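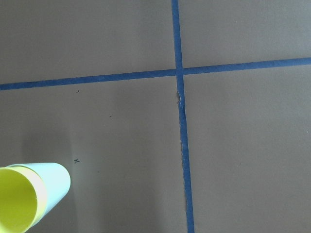 Our group studied how well people can judge the passing of time after a short night of sleep. We chose this subject because two of us work early shifts before class, and we wanted to know if a lost hour or two makes a minute feel longer or shorter. For the scoring sheet we needed four groups: short sleep or normal sleep, tested in the morning or in the evening. Every result falls into one of the four sections.

Participants and method

Eight students took part. Each kept a sleep diary for 7 nights, writing down when they went to bed, when they woke up, and any naps. A night under six hours was counted as short. Testing was at 8 in the morning or 8 in the evening. Each person sat in a quiet room without a phone or watch, said "start," and said "stop" when they thought one minute had passed. Khanyisile Khumalo ran the stopwatch for the morning tests and Min-kyu Wi for the evening ones. In total we recorded 100 trials. Coffee was not allowed for two hours before a test – this was hard to enforce in the morning group.

Results

After normal sleep, most people stopped a little early, both morning and evening. After short sleep the morning estimates were more spread out. Some stopped well before the minute was up and others went far past it. The evening estimates changed less. One participant fell asleep during a trial and that trial was repeated.

Problems

The diaries were filled in from memory, and two were completed late. We also did not control for exercise or meals. The two timers may not have reacted at the same speed, so part of the difference between morning and evening could come from that. Kathleen Phelan suggested using a button press instead, and we would do this if the study were run again in November.

Thongchai Chareonsuk entered the data and made the tables. The full diary form is in Appendix 2.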